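Costache hand-held gripper pair: long-term review

Reviewed by Afonso Moreira

The Costache is sold as a pair of two-finger grippers, one for each hand, with a cable from each to a control box. The person recording the task holds them and does the job with them; the log is later used to train an arm to do the same. I bought the pair in March for a build in the shared workshop at Sedanport, where Gianni Pellegrini and I are trying to get a two-armed machine to handle household chores. The arms are not covered here.

Assembly. The fingers come fitted. The brackets do not, and the screws supplied for them are too short if you print the plates at the thickness in the drawings. I used longer ones from the workshop drawer. Allow an evening for both sides, plus calibration, which the manual covers in half a page. The open and closed positions have to be set separately for each hand. Repeat this whenever you change the finger pads.

Grip. Rigid items are easy. Cups, boxes and tool handles gave no trouble, and the opening is wide enough for most things found in a kitchen. Thin film is harder. The stock pads are smooth and let polythene slide out when it is pulled sideways. I changed them for the ribbed Wesura pads, which hold film well but leave marks on soft card. The trigger travel is long and even, so a light pinch is possible with practice.

Logging. The box writes finger position and trigger state for both hands to one file. The buffer holds 2000 samples. If the computer stalls for longer than that, the oldest are dropped with no warning, and you find the gap afterwards. Ermelinda Magalhães wrote a short script that checks the time stamps at the end of each run, and I would not now record without it.
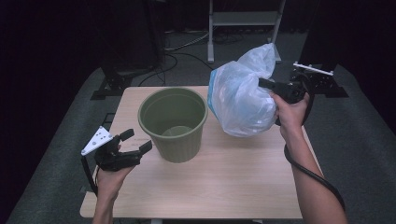 Bin bags are the task we have spent most time on, and they show up the main weakness, the cables. They are thick, stiff and leave the grip at an angle that pulls on the wrist. Over a session of up to 3 hours this becomes tiring. Strapping the cable to the forearm helps a little – a swivel at the grip would help more. Amândio Amaral has tried the Hirnier pair, which has thinner leads, but found its trigger too short for fine work.

Faults so far: one loose connector on the left side, re-soldered, and a trigger spring that began to squeak after 400 runs. Spares are sold singly. Mine took 10 days to arrive.

Recommended for a home or club build if you can solder and print your own plates. Buy the ribbed pads at the same time. I would wait for a revised cable if you plan to record all day.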